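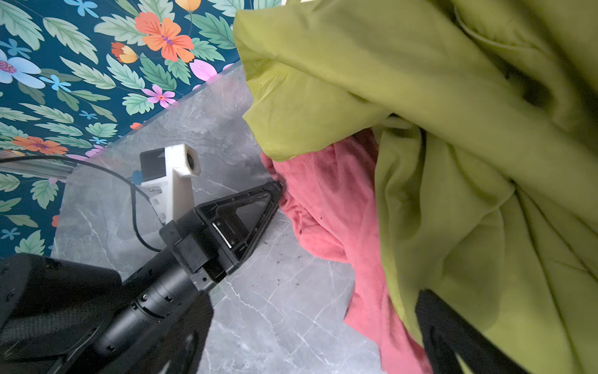

Fig. 1. Crumpled pink cloth

Section 5: Setting up the lockdown alert

I set up the Kollow alert box for our school office in Hemonport over a long afternoon in March, so these are the steps I wish I'd had (the printed booklet skips half of them!).

1. Log in to the office panel and open Alerts. You'll need the admin code, not the everyday one.
2. Choose New Alert and name it LOCKDOWN. I kept it in capitals so it stands out from the fire drill.
3. Set the hold time on the red button to 5 seconds. Mine came set to 1 and I had two false alarms before lunch.
4. Add your classroom speakers. We have 33, and they took 10 minutes to appear, so put the kettle on.

Caution: switch to Test Mode before you press anything red. Otherwise the message goes out to every parent on the list.
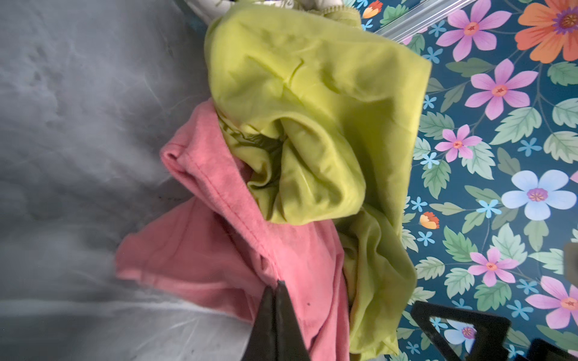 Fig. 2. Salmon-pink garment, stitched seam

5. Record your message. Keep it under 12 seconds, speak slowly and say it twice.
6. Press Save, then hold the red button and listen from the far end of the corridor.

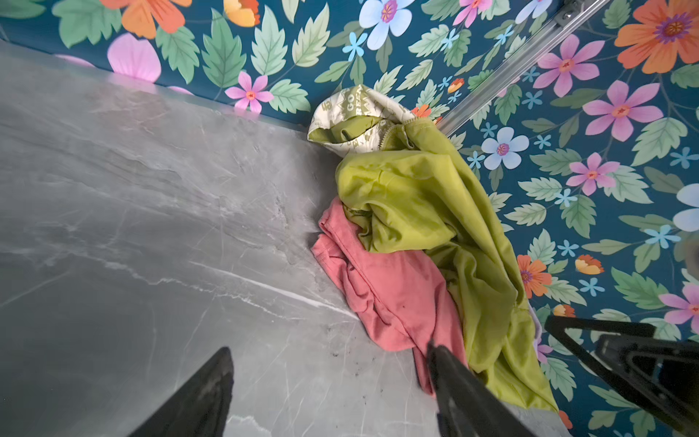
Note: if a speaker stays silent, check its Gustero relay is on the same channel as the panel. The gym one caught me out, and I ended up re-pairing it from Settings, Relays, Add Again.

7. Turn Test Mode off. The light on the panel goes from amber to green.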